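Home | Archive | About | Subscribe

Filed under: House & Other Mistakes

I have been trying to cancel a meal kit for 25 days. The company is called Puseo, and in September it offered me three dinners for the price of a sandwich. I knew what I was doing. I have a drawer full of things I got for the price of a sandwich.

The dinners were fine. One of them involved a squash I had to cut with the kind of force I normally save for flat-pack shelving, and the recipe card said "25 minutes, easy," which I assume was measured by someone who had already cut the squash. We ate at 9:40 p.m. and called it European.

Then I went to cancel. The website has a page for it, in the sense that there is a page. It asked if I wanted to skip a week. It asked if I wanted smaller portions, or larger ones, or a free dessert. I said no to everything and landed back on the menu, where I had apparently picked a lentil thing for next week.
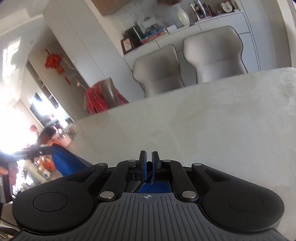 So I called. I was number 197 in line, and the hold music was a pan flute doing its best with a song I used to like. The woman who finally picked up was very nice and offered me 2 free boxes to stay. I took them. I'm not proud of this, but they had the good noodles.

My last fight of this kind was with Pridotier, the coffee people, who kept mailing me beans for a grinder I'd given away. I beat them by letting my credit card expire, and I still think of it as one of my better plans. The new card doesn't run out for three years, so that's off the table.

The second free box gets here tomorrow. It's the squash again. I plan to call first thing in the morning, and if they offer me the noodles I'm going to ask how many.

Last updated: September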